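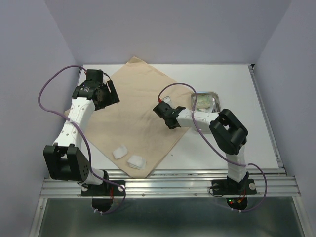 Both arms at work on the cloth, with the tray over on the right

Re: [bench-arms] Lisero two-arm kit, worth the money?

Hello all, and thank you for the kind messages about my last rambling post. I'm putting Kelon's question in first so the rest makes sense to anyone who has joined the list lately.

Kelon wrote:
> We're choosing between the Lisero pair and the Cleralis bench set for
> our teaching lab. The main jobs would be soft things: cloths, dressings,
> packets, that sort of stuff. Has anybody lived with the Lisero for longer
> than a demo? I've been quoted 2,569 for the pair, with rail and base
> plates but no enclosure. Is that fair? And how bad is the cabling?
> Fang here thinks we'll spend all our time untangling it.

Kelon, that is the same price we were given in June, so I'd call it fair, or at least consistent! We paid extra for the walls and I'm very glad we did. Plain, pale walls with nothing on them make a big difference when you're going back over recordings in the evening, and visitors stop leaning their elbows on the table. You could knock something up yourselves for a good deal less, but do keep it dull in colour.

On soft things I can be fairly cheerful. We use a beige cloth, gauze pads and a metal tray with packets in it, and the arms have enough reach to share the table without one of them always being stuck in its own corner. The broad fingers are kind to fabric. Where they struggle is getting hold of a single layer lying flat, and I would budget plenty of time for that. Our last full set was 100 tries at picking up a cloth by its corner, and the first 10 were dreadful, mostly my fault for setting the grip height from the wrong side of the table. Chia-hao Wu sorted me out over a cup of tea and it has been much better behaved since.
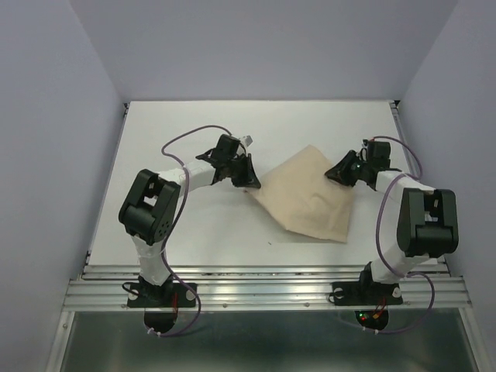

The other thing I'd practise early is having both arms on one piece of cloth, one at a corner and the other over the right edge. It sounds like a small step up from using one arm and it really isn't. If the two sides are out of time with each other you get a drag across the middle, and then your nice flat start is gone and you're smoothing it out by hand again. The software that comes with the kit has a setting for pairing the arms, tucked away in the second menu (page 100 of the manual, if you have the printed one, and I do recommend printing it).

Now, cabling. Fang has a point. The purple cables need a generous loop or they pull at the wrist when the arm stretches out, and a generous loop is also a thing that likes to wander over the table. We tie ours down low by the base plates and leave the upper part free. It's not pretty but I've stopped fussing with it. Do ask for spare ties when you order - the bag in our box was a mean little thing.

I can't say much about the Cleralis, having only had an afternoon with one. It felt stiffer and quieter, and the rail was shorter than I'd want for two arms. If anyone has run both, please do speak up, as I'd like to know too.

Kelon, you and Fang are welcome to come and have a go on ours before you sign anything. Mornings are best, any time after half past nine, and bring your own cloths if you can, as they vary more than you'd think.

All the best, and sorry for going on so long again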